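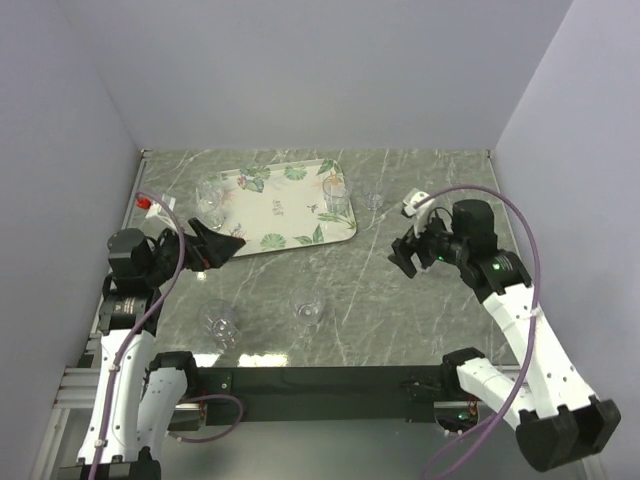

Ticket 161: Glasses sliding on the parrot tray
Opened by: Trinity Rosenthal, Gikbridge tea room
Looked after by: Zarmeena Dogar
Status: Open, waiting for one last try

What's the trouble?

Hello all! I adore the tropical tray, the one with the parrot and the orange flower, and I want to use it for every single drinks round. The snag is that the glasses slide about once it's picked up. The straight-sided tumbler is the worst of the lot. I carried it down the corridor with water in the glasses and had a puddle over the flower before I reached the door.

It only happens when the tray is moving. Standing on the worktop, everything stays put.

Reply from Zarmeena

Lovely tray, and a lovely clear report! Could you try a few things for me, in this order, and jot down what happens after each one?

1. Wash the tray in warm water with a small drop of washing-up liquid, then rinse it twice.
2. Dry it with a tea towel, corners too.
3. Dry the bottoms of the glasses.
4. Load it with the heavier glasses in the middle and carry it level, one hand at each short end.

Please leave out the furniture polish if anyone has been using it. It makes a tray shine beautifully and it's like an ice rink afterwards.

Trinity, first try

Guilty – there was polish on it! Washed, rinsed and dried. Two glasses on, empty, and I walked the corridor both ways. Hardly any movement, I was thrilled. Then I filled them and the tumbler crept towards the rim again, though much more slowly than before.

Reply from Vilmos Medve

Jumping in as I had the same thing with the Lelta tray upstairs. A damp cloth laid flat and smoothed right out did wonders. A paper napkin works too, but it goes soggy after one spill. I fill mine to 5 cm from the top and that helps as well.

Trinity, second try

The damp cloth is brilliant! 7 trips, full glasses, not a drop lost. My only grumble is that it hides the artwork, and the parrot is the best bit.

Reply from Zarmeena

Hooray! Then let's save the parrot. Shagufta Minhas has a roll of clear non-slip liner in the stores cupboard, so I've asked her to cut a piece for the cream centre and leave the border showing. Round the corners off with scissors so they don't curl. I'll keep this open until you've carried a full round on it – do tell us how the tumbler gets on.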